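Floating rate bonds vs the fixed ones when the central bank is this stuck

ginkgo_ledger
Started this in the small-country debt section, mods move it if it belongs somewhere else

I've been holding two Kendetum notes since January, one fixed and one floater, and I'm starting to think I bought the wrong one twice. The fixed one I bought because everybody said rate cuts were coming. The floater I bought a few weeks later because everybody said they weren't. So I'm hedged against being right, I guess.

What I'd like to talk about is the policy side though. The central bank has now held for 4 meetings in a row, and every statement says "data dependent" with the paragraphs shuffled. Meanwhile the finance ministry keeps moving new issuance toward short paper. If you believe rates are going down, that makes sense, you don't want to lock in today's coupon for ten years. But it also means nearly a quarter of the stock has to be rolled in the next year and a half, and that's a lot of auctions to get through if somebody sneezes.

Am I overthinking this? I'm a small holder, I'm not running a desk.

marlpit
You're not overthinking it but I think you've got the cause backwards. The ministry didn't choose short paper. The local pension funds stopped bidding for the long end last fall and short is what's left. Go read the auction results and look at the cover on the ten-year. The last one barely cleared, and it cleared 24 basis points over where it was trading that morning. That's a buyer telling you what he thinks.

ginkgo_ledger
Fair, I hadn't looked at the cover. I only look at the yield, which is probably why I own what I own.

Ratchet Tom
Disagree with marlpit, at least partly. One bad ten-year auction in a thin week is one bad auction. The one before it was fine. The pension funds had a rule change to digest and they'll be back when the new limits kick in. I've watched this market a long time and people declare the long end dead about once a year.

Also "nearly a quarter" rolling over sounds scary until you ask who holds it. Most of the bills are sitting in domestic banks that need them for liquidity. They roll because they have nowhere else to put the money. It's a different animal from foreign funds who can leave on a Friday afternoon and not come back.

marlpit
Sure, captive buyers roll. And then you've got banks stuffed full of government bills who don't lend to anybody else, and a year later we're all on here asking why private credit is flat. I don't see that as a comfort.

Signe Dalen
Long post coming, sorry, I've been chewing on this one.

I think you're both arguing about supply and the interesting part is the spread. The fixed notes trade at 162 over the benchmark right now. When I bought my first ones they were a good bit wider than that, and the fiscal numbers were better then! So the market is charging less for a borrower that has gotten worse. Either the benchmark is wrong, or the buyers are, or everybody is reaching for yield and this little market is getting dragged along with all the bigger ones. I lean toward the third.

And if it's the third, then it doesn't much matter what the ministry does with maturities. When the reaching stops, the spread goes back out, and the floater won't save you either, because the floater protects you from the policy rate and does nothing at all for the credit part. People mix those up constantly (I did, for years, and it cost me).

My own setup is boring. I keep a ladder, I don't go past five years, and I don't add when the spread is under two points. So right now I'm just collecting coupons and complaining.
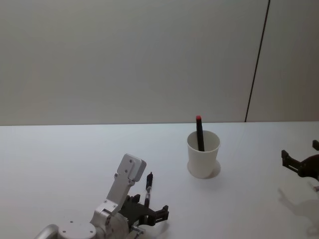 Ginevra Marino asks whether the two-point rule isn't just a way of sitting in cash for years and feeling clever about it. By her math anyone who used that cutoff missed most of the rally, and the coupons they passed up would have covered a pretty ugly widening. She also wants to know what Signe does with the money in the meantime, since bank deposits there pay next to nothing after tax.

Signe Dalen
Ouch, but yes, I missed a chunk of it. In the meantime it sits in bills at Otura, my broker, and they take a small cut that I've stopped being angry about. I'm fine with missing a rally. I'm much less fine with explaining a loss to my husband, who never wanted any of this in the first place.

Ginevra Marino
OK that's a better argument than the spread one, I'll give you that. I still think you can size it smaller and stay in. Half a position at a tight spread beats no position, at least for how I sleep.

Ratchet Tom
Agree with Ginevra. Size is the dial people forget they have.

quietcoupon
Can someone explain the floater reset to a slow person? Mine is supposed to follow the three-month rate but the last coupon didn't move at all and I thought I'd been cheated.

marlpit
Resets quarterly, and it uses the rate from 14 days before the coupon period starts. If the central bank holds, the three-month rate hardly moves, so your coupon hardly moves. You weren't cheated, you just bought a floater in a year when nothing floats.

quietcoupon
Well that's depressing. Thanks though.

ginkgo_ledger
Back to say I went and read the auction results like marlpit told me to. The ten-year cover is worse than I thought, but the five-year is fine, better than fine. So maybe the pension funds moved in a notch and didn't leave? I don't know how to square that with either of you.

marlpit
That's a fair catch. I'd want to see one more five-year auction before I change my mind, and I'd want to know how much of it was the banks.

Ratchet Tom
He's going to want one more auction until he retires.

marlpit
Probably! I still wouldn't buy the ten-year.

Signe Dalen
ginkgo, for what it's worth I'd keep the fixed one and let the floater mature. How long is left on it?

ginkgo_ledger
A bit over a year. I'll likely do that. The bid on it is terrible anyway, I asked for a quote this morning and wished I hadn't.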